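Kitchen Diary – Drinditz House
12/11/2024
Posted by Isla Sutherland

The rice for the residents' supper was measured out during the morning, as agreed with Yvette Lévesque. 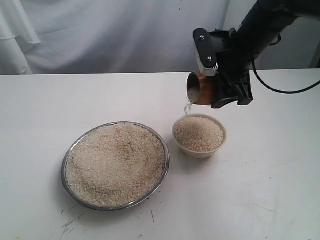

Portions continue to be taken with the small wooden cup, and the bowls filled from it. Each bowl is to be filled generously and left unlevelled. The steel plate remains in use for holding the uncooked grain, as it allows stones and husks to be picked out before washing.

Eliseo Arriaga has asked that rinsing be carried out in cold water until the water runs clear – the last pot was judged too starchy. There will be 19 at table this evening, including 5 guests from Makgate. The lentils are to be started first.

The store cupboard was checked before lunch. A further sack of rice will be required in January, and Leanne Hartley has been asked to place the order. The lid of the large pot is still missing.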